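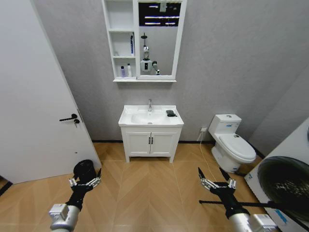

Both arms in the test bathroom, grippers open.

My work at Tamuno is to find out why our robot makes errors in small rooms. In the kitchen it is quite good already. The bathroom is a different story, and for a long time I believed the reason was the narrow space. Now I think a large part of it was the mirror.

Our policy learns from demonstrations. We had 374 of them from bathrooms, and in most of them the mirror shows a second robot with its own arms. The model gets only pixels. When an arm moves in the glass, it may take this as a hint for where its real arm should go.

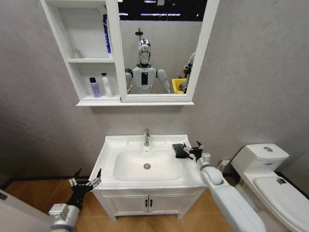

Umut Taşdemir
Robot learning engineer, Tamuno

To test the idea, I trained the same network two times. The first time I used the frames as they are. The second time I painted a flat gray over the mirror area, using a mask which Titilayo Eze drew by hand for the first frame and a tracker carried forward. Then I gave both versions one task: take the black object from the rim of the sink with the right gripper.

With the normal frames, the robot succeeded in 3 of 5 trials. With the gray mirror it was 5 of 5. I know this is a very small test, so please do not quote it as a result. But in both failed trials the gripper stopped too high above the counter and waited there, and I did not see this behavior with the masked version.

Femi asked me if the mask also hides useful things, for example the open shelves beside the mirror. It should not, but at the edge the tracker sometimes slips by a few pixels. On Wednesday I will repeat everything with more trials and with the object on the left side of the rim.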